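From: Ehsan Mengal
To: grorkden-users
Date: 15th March
Subject: Re: Grorkden client drops downloads on older tablets

On Wed, Siddiqui wrote:
> The client stops at 47 percent on my tablet whenever the
> package is larger than the free space on internal storage.
> The card has plenty of room. Is there a setting for this?

There is a setting, but it is ignored in the December build. The client unpacks to internal storage first and moves the game to the card afterwards, so you need space for both the archive and the unpacked files. The error text is wrong: it reports a network timeout after 60 seconds.

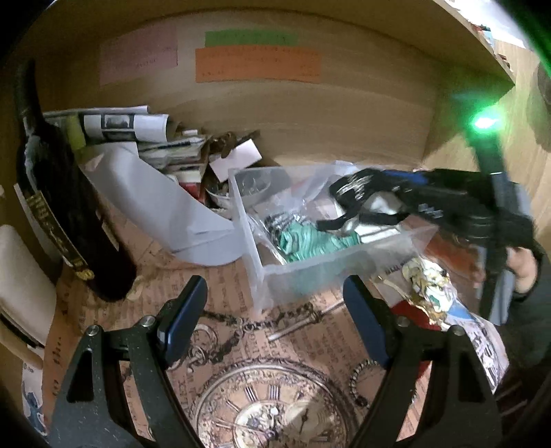 As a workaround, clear the cache from the app menu, switch the mirror from Otbridge to Trarkbridge, and set parallel downloads to one. The default is 5, and every open download reserves its own block. With one slot, a 1,118 MB package installed on my test tablet without an error.

Do not delete the partial file by hand. The client keeps its index separately and will show the game as installed.

The patch is in the test branch. If you try it, please post the log from the first start, including the storage lines.

Ehsan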